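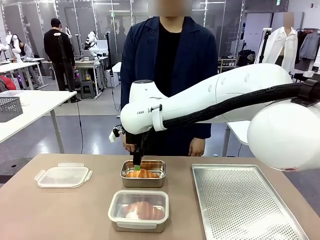
Robot Rules: Who Gets to Stand Close?

A big white arm, a croissant, a person right behind the table. Is that OK? Good question! Grown-ups who work with robots have rules for it. Lots of them.

Rule one – slow down near people. A robot arm is heavy. If it bumps you slowly, you say "hey." If it bumps you fast, ouch. So when somebody is close, the arm has to go slow and push softly.

Rule two – a stop button. Big, easy to reach, and everybody in the room knows where it is. Hit it and the arm stops. You don't need to ask first. Anayeli Escobedo teaches robot safety at the Becerra workshop and she makes every new person press it on Monday morning. Even the boss.

Rule three – know what you're grabbing. A croissant squashes. A steel box doesn't. Same gripper, very diffrent squeeze! And food has its own rules: the parts that touch it must be clean and made of stuff that's safe to touch food. The green tip in the picture is right on top of the pastry, so that's the part to think about.

Rule four – look for pinchy spots. Arms have joints, like your elbow. Fingers stay out of there. Long hair tied back, no dangly scarfs.

Who writes the rules? Groups of people from many countries. They meet, argue, write it all down, and then it's called a standard. Some standards are super long. Afiq Govindasamy from Kevex keeps his safety rules in a binder with 86 pages. He has read it 5 times (he says).

Then comes the check. Before anyone works near a robot they make a list of what could go wrong. Could it drop something? Could it reach too far? Each worry gets a fix. Move the robot, change the tool, and you do the list over again. Yes, the whole thing.

Try it at home: pick a job, like putting a roll in a lunch box. Pretend your arm is the robot. Write down 5 things that could go wrong and a rule for each one. Then swap lists with a friend and see what they missed.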